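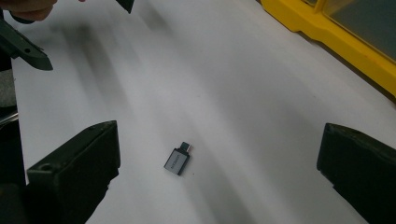
MUKARERO, 01/06/2022 – Dimas Wuisan clears his white worktop every evening, and the small USB adapter is usually the last thing he puts away.

"Cables I can find," he said. "An adapter that size goes in a pocket and then it goes in the wash."

Wuisan has run the repair counter at Ballora for 7 years. He keeps adapters in a shallow drawer, sorted by plug, with the narrow ones at the front. Herman Ngui, who shares the counter, used to keep his in a jar.

"I tipped the whole jar out every time," Ngui said. "Dimas got tired of the noise."

The jar now holds screws. Wuisan wants a second drawer before February – "a deeper one, for chargers."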